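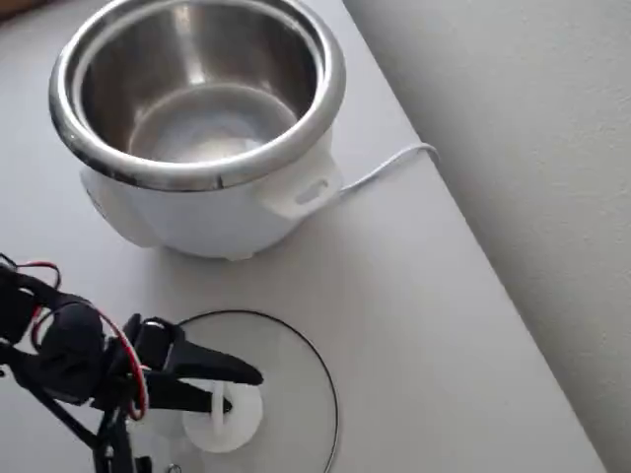

Limescale is the deposit left when hard water is heated. Calcium hydrogencarbonate, which is soluble, decomposes to calcium carbonate, which is not, and the solid settles on whatever surface is doing the heating. Kettles show it first. A rice cooker with a stainless steel inner pot and a flat bottom is a simpler case to inspect, as the pot is wide open once the lid is off and the brushed metal can be wiped and examined under a lamp. Solveig Solberg, a water chemist at the Starklow laboratory, uses both vessels when she explains the subject to householders in Pradberg, where the supply is drawn from chalk.

19 October 2020
By Senyo Quaye

Print this page | E-mail this page

Solberg took up the Pradberg work in July, after the borehole at Zabala was brought back into supply. Her first measurement at a kitchen tap gave a total hardness of 246 milligrams per litre, expressed as calcium carbonate. "That is hard water by any of the usual scales," she said. "It is not a health matter. It is a matter of heating costs and of how long a valve lasts."

She distinguishes between temporary and permanent hardness, a division she considers badly named. Temporary hardness is the part removed by boiling. Permanent hardness, mostly sulphates and chlorides of calcium and magnesium, stays in solution. "People read 'permanent' and assume it is the worse of the two. For a boiler owner the temporary part does the damage. The permanent part mainly wastes soap."

The rate of deposition depends on temperature, and she advises against setting a hot water cylinder higher than needed. Her own test cylinder is held at 60 degrees, with the immersion heater fitted near the base. The householders she visits often ask whether a lower setting would stop scale altogether. She tells them that it would not, and that stored water must be kept hot enough to control legionella. "You are choosing between a slow problem and a serious one. Keep the temperature up and descale the element."

The survey covered 59 properties, and 22 of them had a softener of some kind. Most of these were ion exchange units, in which calcium and magnesium are held on a resin and sodium is released in their place. The resin is regenerated with brine. Solberg found several running with no salt in the tank. "The unit still has its lights on and the water still flows. The owner has hard water and does not know it. A test strip takes a minute."

On magnetic and electronic conditioners she was brief. These do not remove calcium, so a hardness test before and after will give the same figure. The claim made for them is that the crystals form differently and adhere less. "I have seen results in both directions. I would want the pipe cut open after a year before I said anything about a particular house."

For appliances she recommends citric acid, dissolved in warm water and left until the fizzing stops. The gas given off is carbon dioxide. Strong hot solutions are best avoided, as calcium citrate can come out of solution and leave a second deposit, harder to shift than the first. Vinegar also works, more slowly, and the smell lingers. She does not use either on marble or limestone worktops, which are made of the same carbonate and will etch.

The results are held at the Trundel office with the earlier borehole records, and the full set now runs to 1,351 samples. Solberg intends to repeat the kitchen tap readings next year, at the same addresses where the owners agree. She will take the first draw and a flushed sample at each, which the original survey did not do. "The first draw tells you about the pipe. The flushed sample tells you about the main. We mixed the two up for years."

Readers in the Pradberg supply area can ask the Trundel office for test strips.

This site uses cookies to remember your settings. By continuing to browse you agree to their use.

Print this page | E-mail this page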